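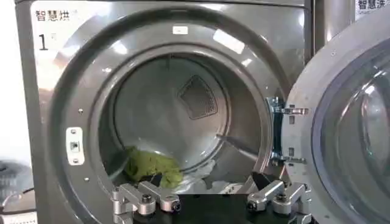

Dryer number one, with the green thing still in it.

I took the night job because the ad said "no experience, must own comfortable shoes." Mercedes Bedoya hired me over the phone and told me I'd be teaching a machine to do laundry. I said I could barely do laundry myself. "Perfect," she said, and hung up!

So on Saturday there I was, arms in the rig, reaching into a dryer. I move, the arm moves, and every try goes into the pile the model learns from. They call each one an episode, like I'm on TV. The pile stood at 1,422 when I sat down, and almost all of them belonged to Vinzenz Bachmann. 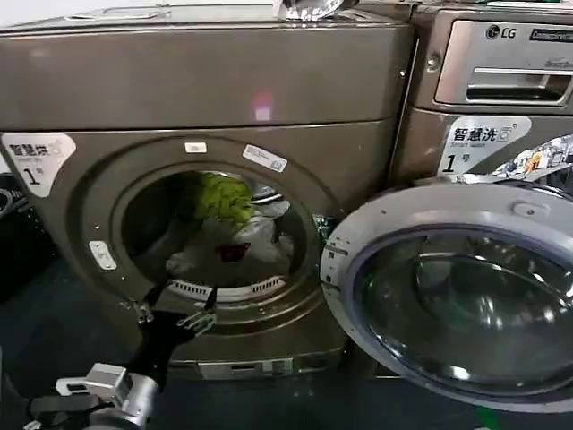
Vinzenz worked days. We'd never met, but I'd watched so many of his episodes in training that I knew him the way you know a neighbor through the wall. He came in low, waited a beat, then went for the fold nearest the door. I grabbed at everything. My first hour, I dropped one shirt so many times I started apologizing to it (out loud, and the microphone was on).

"Don't be smooth," Mercedes said in my headset. "Just be the way you are. It needs the misses too."
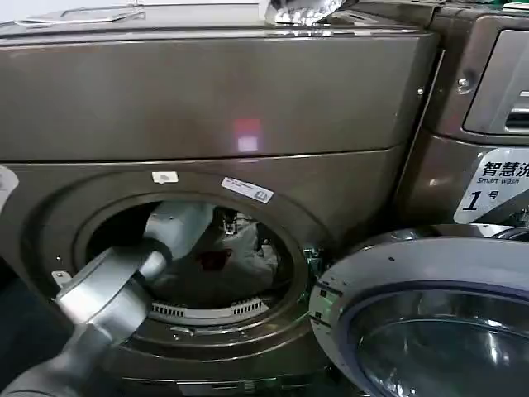 Bralley Night Shift, Teleoperation Team

Around two I tried it his way. Low, wait, nearest fold. The fingers closed and up it came, easy as picking a sock off the floor, and I yelled so loud my coffee went over. Then I did it again. By the end of the shift I had 131 episodes, and I couldn't have told you which ones were me and which ones were me being Vinzenz.
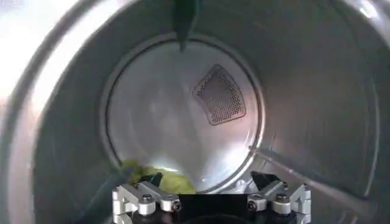

Inside the drum, green cloth at the back.

He was hanging up his coat when I came out – a big man, older than his hands had made me think.

"You're the new one," he said. "I watched yours from last night. You talk to the shirts."

I said I was sorry about that.

"No, no," he said, and he looked a little shy. "I've started doing it too."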